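4. Range Selection in Shared Workbooks

4.1 Task and participants

The second study examined how spreadsheet users select a block of cells when the block is larger than the visible window. Forty office workers took part, all of whom used a spreadsheet daily. Each participant worked through 49 trials in Skukby, a spreadsheet editor that logs key presses and pointer movement at the cell level. A trial began with the cursor in a random cell inside a filled region and ended when the participant confirmed the selection.

Regions came in 3 types: compact blocks with no gaps, blocks containing at least one blank row, and blocks joined to a neighboring table by a single filled cell. The last type was included after Antoniadis and Hao observed in pilot work that the standard "select region" command extends across such joins without any notice to the user.

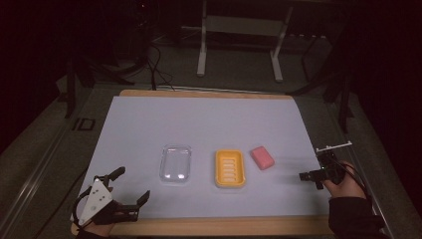 Participants were free to use the keyboard, the pointer, or both. No instruction was given on shortcuts. Key presses made within the same selection were grouped into one action, following the coding scheme of Mkhize and Caruso, except that repeated arrow presses with the Shift key held were counted separately. This departs from the original scheme but keeps the action counts comparable with those in Section 3.

4.2 Measures

We recorded selection time, number of actions, and selection error. An error was scored when the confirmed range differed from the target range by one or more rows or columns. Overshoot and undershoot were coded as separate classes. A selection that included the header row when the prompt asked for data only was coded as overshoot. Trials in which the participant undid the selection and started over were kept, with time measured from the first action.

Labels in the test workbooks were drawn from a household goods inventory (item, color, material, unit price), so that no participant would have an advantage from domain knowledge. 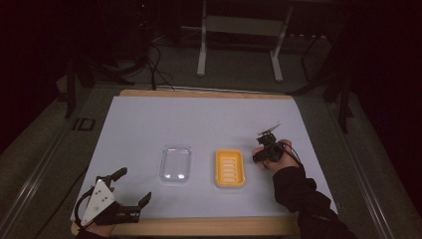

Figure 2. Two soap dishes, one clear and one yellow-orange, side by side on a paper-covered table.

4.3 Results

Keyboard selection was faster than pointer selection for compact blocks. The advantage disappeared for blocks with blank rows, where the jump command stops at each gap and has to be issued again. Participants who met a gap often switched to the pointer and did not switch back for the remainder of the trial.

Joined blocks produced the most errors, nearly all of them overshoot. The added columns usually lay outside the window at the moment of confirmation. Showing the size of the selection in the status bar did not reduce these errors, and few participants mentioned the display when interviewed afterward. Section 5 tests a version of the command that pauses at single-cell joins.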